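Workshop notebook, finishing room. Friday, 9:40 a.m.

Second coat of Trilden oil applied to the sample boards for the Iturra order. Coverage came to 31 grams per board. Board 6 remained tacky at the corners and has been returned to the rack. N. Mirani will repeat the gloss readings.

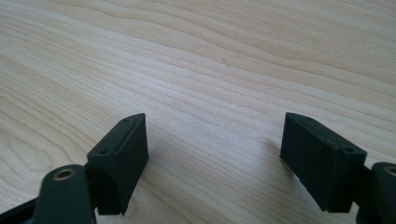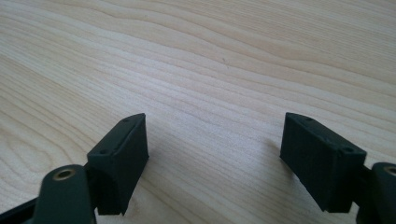 Light-colored wooden tabletop, wavy grain. Photos: H. Pitkänen

Room humidity was not logged overnight. T. Ruddock is to replace the chart paper before leaving today. The 226-grit note on the previous page is a copying error and should be struck. Remaining oil: nearly 133 milliliters, second shelf.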